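Neues aus der Kommissionierung: Erst wird simuliert, dann wird gepackt

Ich hatte ja in der letzten Ausgabe versprochen, dass ich vom Packtisch berichte, sobald es etwas zu berichten gibt.
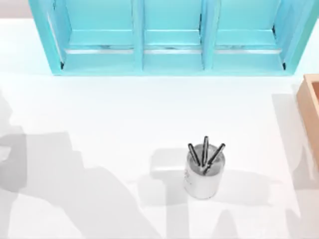
Seit Dezember üben wir also mit zwei Armen, und zwar zuerst am Rechner. Das Projekt heißt intern Aneo, die Software kommt von Vevitz, und wer bei uns am Standort Brarnier arbeitet, hat den Namen inzwischen öfter gehört als den eigenen. Es geht um die Bürosets, also die Sachen, die wir für Neueinstellungen bei unseren Kunden zusammenstellen: Stifte, Stifthalter, Ablagen, der ganze Kleinkram. Im letzten Monat waren das 2869 Sets, alle von Hand gepackt.

Ich gebe zu, ich war skeptisch (und bin es an schlechten Tagen immer noch). Ich packe seit Jahren und weiß, wie sich ein Stift verhält, der nicht in den Becher will. Das Programm wusste das nicht! Die ersten Durchläufe waren zum Teil wirklich komisch anzuschauen, und beim Greifen dünner Teile sind wir noch lange nicht da, wo wir hinwollen. Am Mittwoch haben wir 216 Durchläufe rechnen lassen, 114 davon sind so ausgegangen, wie sie sollten. Der Rest landet auf einer Liste, und die gehen wir dann zu zweit am Bildschirm durch.

Und damit bin ich bei dem, was sich für uns ändert. Ich stehe jetzt vormittags am Packtisch und sitze nachmittags vor dem Monitor, schaue mir Fehlgriffe an und schreibe dazu, wie ich es machen würde. Das ist anstrengender, als es klingt – mein Rücken freut sich, meine Augen weniger. Aus der Spätschicht kam der Wunsch, die Bildschirmarbeit reihum zu verteilen, damit sie nicht immer an denselben hängen bleibt. Das machen wir ab nächster Woche so, der Plan hängt neben der Stempeluhr.

Viele von euch haben gefragt, ob Stellen wegfallen. Die Zusage der Leitung lautet: bis zum Ende der Testphase keine Änderung bei Verträgen und Schichtzulagen. Was danach kommt, steht noch nicht fest, und ich will hier auch nichts schönreden. Der Betriebsrat sitzt bei den Gesprächen mit am Tisch, und eure Fragen nehme ich gern mit.

Wann der echte Aufbau in Halle Ferraro steht, hängt jetzt vor allem am Schutzzaun, der noch nicht bestellt ist. Wer vorher mal zuschauen mag, kommt einfach nachmittags bei mir vorbei, zweiter Schreibtisch links hinter der Warenannahme. Kaffee bitte selbst mitbringen, unsere Maschine ist schon wieder in Reparatur.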